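Drondum 침구 위 의류 집기 데이터 — README

버전 안내: 7월 릴리스 (결함 수정판)
이전 이름: Drondum-bed 초기 묶음

1. 먼저 읽어 주세요

7월 릴리스가 나왔습니다! 지난 릴리스를 받아 쓰신 분은 에피소드를 전부 새로 받으셔야 합니다. 손가락 간격 신호가 영상보다 늦게 기록된 에피소드가 49개 섞여 있었고, 그걸로 학습한 정책이 옷을 집기 전에 팔을 들어 올리는 사고를 냈습니다. 원인을 찾는 과정이 워낙 재미있어서(고생도 했지만요) 이 문서의 절반은 그 이야기입니다. 데이터 구조만 필요하시면 5번으로 바로 가셔도 됩니다.

2. 무엇을 모은 데이터인가

손으로 드는 두 손가락 그리퍼로 침대 위의 옷과 담요를 다루는 시연 모음입니다. 전체 에피소드는 419개입니다. 책상 위 단색 매트에서 모은 천 데이터는 이미 많아서, 저희는 일부러 무늬 있는 시트를 깔아 둔 침대를 골랐습니다. 줄무늬가 주름을 따라 휘면 옷의 경계와 시트의 경계가 헷갈리기 시작하는데, 바로 그 지점이 모델에게 어렵고 저희에게는 제일 신나는 부분입니다. 회색 옷감이 회보라색 시트 위에 놓이면 색만으로는 거의 구분이 안 되고, 밑단의 박음질이나 접힌 곳의 그림자가 훨씬 믿을 만한 단서가 됩니다.

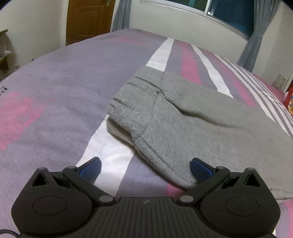 과제는 크게 둘입니다. 하나는 옷의 가장자리를 잡아 들어 올리는 것이고, 다른 하나는 접힌 층을 한 겹만 골라 당기는 것입니다. 두 번째가 훨씬 까다롭습니다. 두 겹을 같이 물어도 영상으로는 성공처럼 보일 때가 많아서, 라벨을 달 때 손가락이 닫힌 뒤의 구간을 꼭 끝까지 돌려 봤습니다.

3. 결함: 간격 신호가 밀렸다

처음 이상하다고 느낀 것은 Vereck 팔에 정책을 올린 날 오후였습니다. 팔은 옷까지 잘 갔습니다. 접근 각도도 좋았고요. 그런데 손가락이 채 닫히기 전에 위로 올라가 버렸습니다. 조명을 바꾸고, 옷을 바꾸고, 시트를 뒤집어 깔아도 똑같았습니다. 한 번은 들어 올리는 도중에 뒤늦게 손가락이 닫히면서 커튼 자락을 물었고, 팔이 그대로 당기기 시작해서 비상 정지를 눌렀습니다. 다친 사람은 없고 커튼 고리만 빠졌습니다.

정책 쪽을 한참 의심했는데, 기록 쪽이 문제였습니다. 간격 신호는 Keltance 기록기가 별도 버퍼로 받아 영상과 나중에 합칩니다. 이 버퍼가 가득 차면 오래된 값을 버려야 하는데, 버리지 않고 뒤로 미루고 있었습니다. 그래서 긴 세션의 뒤쪽 에피소드일수록 간격 신호가 늦어졌고, 가장 심한 경우 300밀리초까지 밀렸습니다. 영상에서는 손가락이 이미 닫혔는데 숫자는 아직 열려 있다고 말하는 상태입니다. 모델은 배운 대로 했을 뿐이네요.

4. 어떻게 찾았고 무엇을 고쳤나

손가락 패드는 짙은 파란색이라 영상에서 따로 떼어 내기가 아주 편합니다. 두 패드 사이의 거리를 프레임마다 재고, 그 곡선을 기록된 간격 곡선과 겹쳐 보는 작은 스크립트를 짰습니다. 정상 에피소드는 두 곡선이 딱 붙습니다. 결함 에피소드는 모양은 같은데 옆으로 미끄러져 있고요. 처음 그래프를 띄웠을 때 정말 소리를 질렀습니다!

다만 그리퍼가 빠르게 움직이는 구간에서는 이 방법이 약합니다. 천의 표면이 번지면 패드의 윤곽을 잡아도 무엇과 닿아 있는지는 판단하기 어렵습니다. 그래서 흔들림이 큰 구간은 자동 판정에서 빼고 눈으로 확인했습니다. 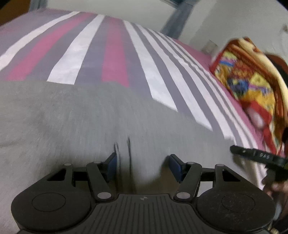
그림 2. 움직임으로 표면이 번진 회색 담요와 열린 두 손가락.

수정 내용은 다음과 같습니다.

기록기 버퍼: 가득 차면 오래된 값을 버리고, 버린 횟수를 로그에 남깁니다.
결함 에피소드 49개: 43개는 곡선을 맞춰 시간을 다시 정렬했습니다. 나머지 6개는 중간에 값이 빠져 복구하지 못했고 quarantine 폴더로 옮겼습니다. 학습에는 쓰지 마세요.
점검 스크립트: tools/check_gap_lag 로 함께 배포합니다. 직접 모은 데이터에도 돌려 보세요.
정책 실행 코드: 손가락이 닫혔다는 확인이 없으면 상승 명령을 내보내지 않습니다. 당기는 힘이 한도를 넘으면 손가락을 열고 멈춥니다.

5. 폴더 구조

episodes/ 에피소드별 영상과 신호
episodes/*/gap.csv 손가락 간격, 재정렬된 값
episodes/*/gap_raw.csv 재정렬 전 원본 값 (해당 에피소드만)
labels/ 집은 겹 수, 성공 여부, 흔들림 구간
quarantine/ 복구하지 못한 에피소드
tools/ 점검 및 변환 스크립트

gap_raw.csv를 남긴 이유를 묻는 분이 계셨습니다. 시간 지연을 견디는 정책을 연구하는 분들께는 이 망가진 신호가 꽤 귀한 재료입니다. 진짜 현장에서 생긴 지연이니까요. 쓰실 때는 정상 데이터와 섞이지 않게 목록을 따로 만들어 주세요.

6. 알려진 한계

침대와 방의 종류가 적습니다. 줄무늬에 지나치게 맞춰질 수 있으니 Phuthong 묶음처럼 단색 바탕 데이터와 함께 쓰시는 편이 좋습니다.
흔들림 구간 라벨은 사람이 단 것이라 시작과 끝이 조금씩 어긋납니다.
사람 손이 화면에 들어오는 에피소드가 있습니다. 손을 가려야 하는 용도라면 전처리가 필요합니다.
두 겹을 같이 문 경우의 라벨은 아직 재검토 중입니다.

7. 실물 팔에서 돌리기 전에

비상 정지를 손 닿는 곳에 두고, 커튼과 전선은 팔의 작업 범위 밖으로 치워 주세요. 첫 실행은 속도를 낮추고 옷 없이 해 보시길 권합니다. 지난 릴리스로 학습한 가중치는 이어서 학습하지 말고 처음부터 다시 학습해 주세요. 저희도 이어서 해 봤는데 일찍 들어 올리는 버릇이 끝내 남았습니다.

비슷한 지연을 발견하시면 이슈에 그래프를 꼭 올려 주세요. 세션 길이와 기록기 버전을 같이 적어 주시면 재현이 훨씬 빨라집니다.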